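December 18, 2018

Progress report, household chores project, second half of the year
For the grants office at Nosora

Hi all,

You asked me to keep this one short and readable, and I'm going to manage at least one of those. The big question you gave us money for was whether a machine can take over the dull little jobs in a home or at the back of a shop, and my answer this half is "a few of them, slowly, if you set the table for it." That's further along than I was in the last report, when the answer was mostly me making excuses about motors.

**Where we are with the chore list**

We started with a long wish list and cut it down to six chores, which I should have done in the first place. Here's how each one stands.

1. Clearing a table into a basket. Our best chore by a mile! We did 153 full tries with the Kragh arm on its current settings, and it got through 124 of them without a person stepping in. The other 29 were mostly thin stuff lying flat, like a napkin or a receipt, where the fingers close and come up with nothing.

2. Tidying paper and tissue. I thought this would be easy because paper weighs nothing, and I was wrong. Anything crumpled has a bit sticking up and the fingers find it fine. Anything smooth is close to hopeless. We also keep running into the basket problem: a woven wall with openings in it will happily catch a piece of tissue and hang on to it, and then the software has to decide if that tissue counts as put away. (I say no. I lost that argument, for now.) The soft, fuzzy pads are staying on both fingers through the winter.
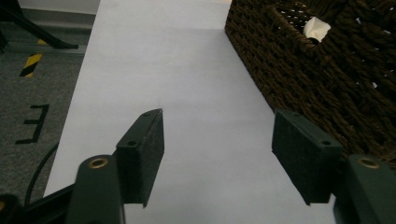 3. Folding hand towels. Works on the second or third go if the towel starts out flat. From a heap, forget it. I'd call this a February goal.

4. Wiping down a counter. The wiping is good, the knowing-when-to-stop is bad. It'll cheerfully go over a clean spot while a coffee ring sits there six inches away.

5. Restocking a low shelf. This is the shop one, done with Sandholm, who lent us a run of shelving and a lot of boxes. Boxes are lovely. Square, stiff, they stay where you put them. If every chore were boxes I'd be writing you a much shorter letter.

6. Picking up and laying out floppy things such as place mats and cloths. Newest on the list, and the one I'm having the most fun with. More on it further down.

**Collecting the practice material**

The learning side runs on recordings of people doing the chores with a hand-held gripper, and we now have 1130 of them that I'd call usable. I threw out a lot to get there. The early ones were too tidy, with everyone moving like they were defusing something, and the arm learned to be just as timid. Once I told people to do the chore the way they'd do it at home with dinner on the stove, the recordings got messier and the arm got better.

We've also moved most of the work to a plain white tabletop. It's boring to look at, but it saves us from teaching wood grain and tablecloths and mats all at once. The plan is to bring the clutter back a bit at a time starting in February.

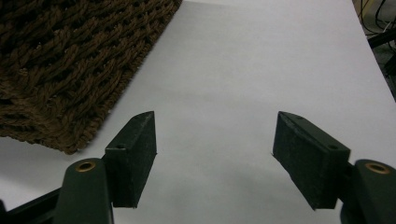
Can it do the floppy chores yet? No, and I don't want to dress that up. A stiff tray has edges you can count on, and the arm knows where they'll be after it touches one. Woven things give. The chunky cord we've been working with is kinder than thin cloth, as the loops are thick and there are little dark gaps for the camera to lock onto, but the frayed fibers along an edge blur the line between brown and white, and the software tends to place that edge a touch too far out. Then the fingers come down in the wrong spot and we start over. I have two fixes in mind and would like to try the cheap one first, just more recordings with the gripper coming in low from the side.

**Money and time**

We're a little under on equipment and a little over on hours. The Vusholm workshop made us a second set of finger mounts at cost, which helped a lot. The overrun is nearly all sorting recordings by hand, and I'd like to move what's left in the equipment line over to cover it. Please tell me if that needs a form.

**What I'd like from you**

An okay on moving that money, and a bit of patience on the towels. I'd also love for one or two of you to come by once the clutter is back on the table. Bring something awkward from your own kitchen, nothing breakable please.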